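Put the Name Up in Letters People Can Read

By Farzana Bukhari

My dentist moved last spring. The new office is on the second floor of a building in Gultberg that also holds a tax preparer, a travel agent and a place that repairs sewing machines. I drove past it twice. The building has a sign, and the sign is brushed steel letters on a gray wall, thin as wire, set so far apart that from a moving car they look like scratches. I found the door by asking the man at the bakery across the street. He told me people ask him every day.

I think most signs put up in the last few years are worse than the ones they replaced, and I think the reason is that the people who approve them look at them on a screen. On a screen the letters are black on white, straight on, at arm's length. On a wall they are forty feet away, in the rain, behind a parked van, and the person reading them is also trying to find the turn lane.

The old town hall in Grenora has its date over the door, 1839, cut deep into the stone. The numbers are thick and plain. The light falls into the cuts and leaves a shadow, so you can read them at noon or at dusk. Whoever cut them had no choice of eight shades of gray. The new annex next door has its name etched into a glass panel. When the lobby lights are on, the etching disappears. The city has since taped a sheet of paper to the glass with the word ANNEX on it, and the paper works fine.

I worked for eleven years in the front office of a print shop, Dogar, on the east side. We sold banners, menus, yard signs and real estate boards. Junaid Tarar ran the back of the shop and he had one test for any sign. He pinned the proof to the far fence of the parking lot and walked the customer to the other end. If the customer could not read it, he sent it back to be set again. Some customers hated this. They had paid a designer and the designer had told them thin letters looked expensive. A few took their business elsewhere. Most came around once they stood out there squinting at their own name.

The complaint I hear against big letters is that they look cheap or childish. A law firm does not want to look like a toy store. I understand that, but size and color are separate questions. A law firm can have dark blue letters a foot high and look like a law firm. What it should not have is pale bronze letters on tan brick, and I can name 2 on my own street that do. I also don't think childish is much of an insult here. The signs in a kindergarten are made for people who are only starting to read, and adults can read them without trying.

Fat letters have other points in their favor. They hold up when a corner is hidden. They can be hung on a surface that isn't flat, and they can tilt a little without the word falling apart. Put an outline around each one in a darker color and it stands clear of whatever is behind it, and that matters most when the background is busy or very dark.
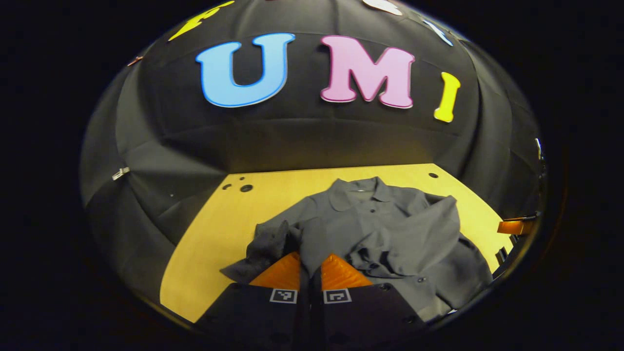 What I would change

First, I would have cities ask for a test like the one in the Dogar parking lot before they issue a sign permit. Ours already asks for a drawing, the mounting height and proof of insurance. It does not ask whether the thing can be read. Set a distance, say 100 feet for anything facing a road, and have one person from the permit desk stand there and read it out loud.

Second, street numbers. Every building should show its number in figures at least as tall as a hand, in a color that is not the color of the wall. The Fliteck building on the county road spells its number out in script. I have watched delivery drivers go by it and turn around in the feed store lot.

Third, I would ask business owners to walk across the street once a year and look. Paint fades and trees grow. The maple in front of my own library branch has covered half the name since at least April, and the branch manager did not know until I mentioned it at the desk. She uses the back door.

Contact the opinion page | Copyright, all rights reserved | Back to top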